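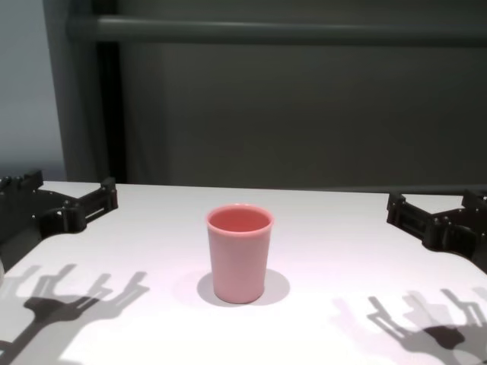 **Maricica Anghel**, bench technician, handover trials

# Workshop tips: teaching a two-armed robot to handle a plastic cup

These notes are for anyone setting up a bench like ours to collect demonstrations for a learned policy. The task is simple to say. One arm picks up a cup, lifts it and offers it to the other arm. We call the method Numby, and it is ordinary imitation learning with one change: demonstrations are sorted by where the cup was gripped before any training is done. Most of what follows is bench work, and most of it would suit any small lab.

## Setting out the table

- Clear everything off the top before you start. A stray pen or cable tie gets learned along with the cup.
- Use one cup until the results settle. Plain and tapered is fine. Leave handles for later.
- Stand the cup the right way up, and move it a hand's width between runs. If it always starts in the same place, the policy learns the place.
- Check the shadows. With more than one lamp overhead, each gripper throws a doubled shadow on a white table. We tried to get rid of these and wasted a week. It is better to leave the lamps alone and collect at several lamp settings.
- Wipe the table with a damp cloth and dry it. Spray polish leaves a shine that shows up in the recordings.

## Gripping and lifting

Decide which arm lifts and keep to it for a whole batch. We mixed them at first, and the policy hesitated between the two.

Close the fingers slowly. A thin cup will go out of shape under a fast close, and a squashed rim makes the next grip harder to learn. If the walls crease, throw the cup out and take a new one from the packet.

Hold the second gripper low and open while the first one lifts. Operators tend to bring both up together, which looks neat but leaves no room to correct. Wait until the cup has stopped moving, then bring the second arm in. 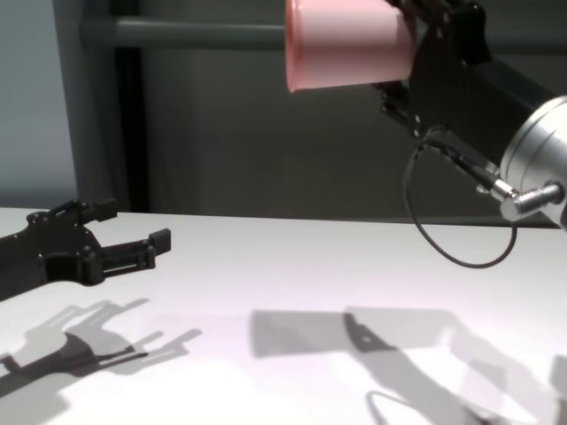 Gergely Fülöp wrote in to say that he would sort by the angle of the cup and leave grip position out of it, as a cup held sideways is a different job from one held upright. He asked whether we had tried both.

We have. In our trials, sorting by angle helped a little with the lift and made no difference to the handover. Sorting by grip position helped with both. It may go the other way with a heavier object, and I would be glad to see figures from anyone who has them.

## How many runs you need

We collected 2,925 demonstrations. After throwing out false starts and dropped cups, 1,654 were left. Of those, 743 had the cup gripped near the base, and the policy trained on that smaller set did better at the handover than the one trained on all 1,654. That is the main result. The rim stays clear for the receiving arm, and the fingers don't have to work round each other.

Don't delete the rest. We keep ours in a folder named Cluker and use them to test whether the sorting still works after a change to the software.

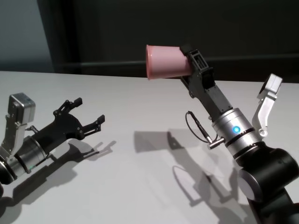 *Base grip, with the mouth of the cup left free.*

## Cables

Leave enough slack at the wrist for the full turn – then move the arm by hand through every position you mean to use. A loop that hangs well clear in one pose can touch the table in another. We mark the lowest point of the loop with a bit of tape and check it at the start of each batch.

Push the connectors home and tighten the collars with your fingers only. Pliers are too much.

## Looking after the fingers

- Brush out the ridges on the pads with a dry toothbrush. Plastic dust fills the grooves and the cup begins to slide.
- Look over the pivot screws at the end of the day. Snug is enough. If the linkage feels stiff after tightening, back the screw off a touch.
- Open the gripper fully and look between the pads before each batch. If one leans in more than it did the day before, stop and find out why.
- Keep wires tucked inside the linkage, away from the pivots.

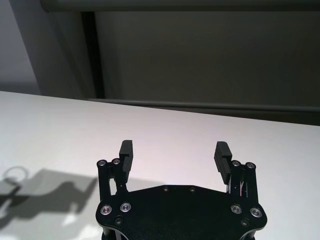
*Fingers open, ridged pads on the inner faces.*

## Writing it down

Note the lamp setting, the cup, the operator and the lifting arm for every batch. We use a paper sheet and copy it up afterwards – slower than typing, but it gets done. Put the reason beside every run you reject. "Bad" is no use to anyone three weeks later. "Slipped at lift" is.

Next job is the same sort with a taller cup. The sheets for it are already printed.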